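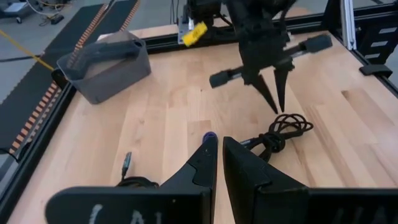 The worktable, with the little purple-capped one on it.

Sewing Room Check, August
Shared craft room at Endon
Walked through by Hugo Barbier, comments by Hugo, a few additions from Fares Jaber

Hello, everyone! I do this check before the fall classes start, and as usual I have written far more than the form has room for, so get yourself a cup of something and bear with me. Items are marked OK, FIX or WATCH. If your name is next to something, please let me know when it's taken care of so I can cross it off.

1. Machine cords and foot pedals — FIX
I ran every cord through my fingers from plug to machine, with the power off. The Esska by the window has a cord that has gone stiff and shiny near the plug, and there's a small split in the outer covering. I've taken it off the table and tied a red ribbon around the handle. Please don't untie the ribbon because you have just one little hem to do (I know you, and I love you, but no). The pedal on the Jovow sticks when it's pushed all the way down. Fares cleaned a good wad of lint out from under it and it comes back up now, but I'd like another look before the children's class uses it.

2. Needles and needle disposal — OK
The jar for used needles has a lid that screws on, and it was screwed on. Thank you! It's getting full, so Fares will tape it shut and start a new one. Broken tips go in there too, even the tiny ones. If a needle snaps and you can't find the other half, stop and run the magnet wand over the floor and the machine bed. The wand hangs on the hook inside the closet door.

3. Rotary cutters — FIX
Two of the cutters don't lock anymore. You slide the guard over and it slides right back with hardly a nudge. I've put them in an envelope in my desk drawer and will order new ones. For the rest, the rule is the same as ever — close the blade every single time it leaves your hand, even if you're only reaching over to straighten the fabric. I caught myself breaking this one while cutting quilt backing last month, so this is a scolding for me as well.

4. Cutting mats and rulers — WATCH
The big mat has a groove worn along the 3 inch line where we all trim our strips, and the blade wants to follow it. Turn the mat around and use the other end for now. One of the long rulers has a chipped corner. I sanded it smooth, and it no longer catches on a thumb, but somebody should check it again at Christmas. The grip dots have come off the back of the square one. New dots are in the button drawer, if anyone is in the mood for a satisfying little job.

5. Irons and pressing — FIX
The older iron is supposed to shut itself off, and it doesn't. I left it standing for 60 minutes with me sitting right there knitting, and at the end of that time it was every bit as hot as when I started. It's going. The newer one shut off as it should. The ironing board cover has a scorched patch and the padding is thin underneath, so I'll sew a new one from the cotton Mrs. Arnardóttir left us, which has the nicest blue checks. No water stays in the irons overnight, please. Empty them in the sink and stand them on the tile to cool.

6. Scissors and snips — OK
All in the rack, points down. The left-handed shears have had their pivot screw tightened. Paper scissors are the ones with yarn on the handle, and fabric scissors have none. That's more about keeping the peace than safety, but dull scissors slip, so I'm counting it.

7. Pins — WATCH
We had pins in the rug again. I found most of them with the wand and one with my heel. Glass-head pins only near the iron, as the plastic ones melt, and pincushions go back on the shelf before you sweep.

8. Glue, sprays and dye — OK, mostly
Basting spray gets used at the open window or out on the back step, never at the table next to somebody who's sewing. Lids were tight on everything except the fabric glue, which had dried up and was no danger to anyone. The dye pots are labeled and live on the bottom shelf. They are never used for food, however badly we want soup.

9. Lighting — FIX
The bulb over the cutting end flickers. I changed it, and it still flickers, so it must be the fitting. Please cut at the window end in daytime and leave the rotary work alone after dark until the electrician has been.

10. Floor and walkways — WATCH
The extension cord from the wall to the second table crosses the spot where everybody walks to the kettle. I've taped it flat, but tape is only tape. Fares thinks that if we turn the table sideways we won't need the cord at all, and I think he's right. We need two people with good backs to move it.

11. Fire extinguisher and first aid box — OK
The needle on the extinguisher is in the green and the pin is in place. The first aid box is down to its last few bandages (see pins, above), and the tweezers have wandered off again. If they're in your project bag, no questions asked.

Added by Fares: The closet door swings shut on its own, and I nearly lost a finger. I've put a wedge there. Also, fabric bolts shouldn't be stacked on top of the closet. The tall ones roll.

Still open: items 1, 3, 5 and 9. I'll go over those again before the first class.

Hugo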